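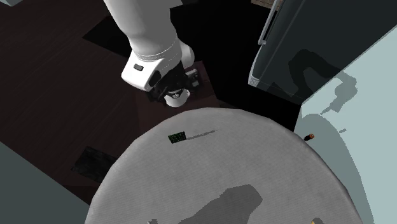 By the Ulero Local news desk
Filed under: Business, Technology

Ulero residents got a look at how a household robot is taught in April, when the Ovia workshop on the north side of town opened its doors for an afternoon. The company, which employs 20 people, had not held an open day before.

Ovia writes control software for robot arms. Much of that work is done in simulation, and the simulated kitchen was what most visitors had come to see. It ran on a large screen in the main room from 1 p.m. until the doors closed at 5 p.m.

The kitchen is a modest one, with a dark wooden floor, a big round table and a dark gray refrigerator against a pale blue wall. A white arm with a black gripper reaches in from overhead. Small objects lie on the table, among them a flat green one shaped like a box, and the arm throws its shadow on the wall as it would under a real lamp.

Staff said the shadows are there on purpose. Software that has only practiced in flat, even light tends to do badly once it is moved to a real room, where a shadow can look like the edge of an object. The company changes the lighting between runs and also moves the objects.

The task set for the afternoon was a simple one: reach an object on the table, close the gripper on it, lift it and put it down in a new spot. Each attempt was scored by the computer as a success or a failure, and the result came up in a corner of the screen. Visitors saw both. During one stretch before 3 p.m. the arm failed several times in a row on a small object near the rim of the table, and a member of staff used the delay to explain how a failed attempt is stored and used later in training.

A full training session is made up of 1000 attempts, which the company's computers can get through overnight. Doing the same with a real arm would take weeks, staff said, and would mean someone standing by to pick things up off the floor.

The program behind the demonstration is called Trirnum. It has been in use at the workshop for two years and is now in its fourth version. Ovia plans to offer it to other companies, but a spokesperson would not give a price or a release date.

More than 100 people came through during the afternoon, many of them families with school-age children. Groups were taken around in turn, with a short talk at the start and time for questions at the end. A second screen let visitors steer a simulated arm with a game controller. The line for that one reached the front door - it was by some distance the most popular thing in the building.

Questions from the public were mostly practical. Several people asked when a robot might be able to clear a kitchen table at home. Staff answered that picking up one known object is now fairly reliable, while a table full of mixed dishes is still hard, and that they did not expect to see it in ordinary homes soon. Others asked about jobs. The company said its first customers are likely to be care homes and small packing firms that have trouble filling shifts.

One visitor wanted to know why the table was round. The answer was that square tables had been used in earlier versions, and the software had come to rely on the straight edges to find its way.

The event was paid for in part by the Arnardóttir Fund, which supports technical education in the area. The fund also covers a summer placement at Ovia for 4 high school students, who will help build new rooms for the simulation. A laundry room and a small pantry are on the list. Applications go through the school office, and no programming experience is needed.

Ovia said it would like to hold another open day next spring. The workshop is not open to the public at other times, but school groups can ask for a visit by contacting the front desk. There is parking behind the building, and the main room and both restrooms are on the ground floor.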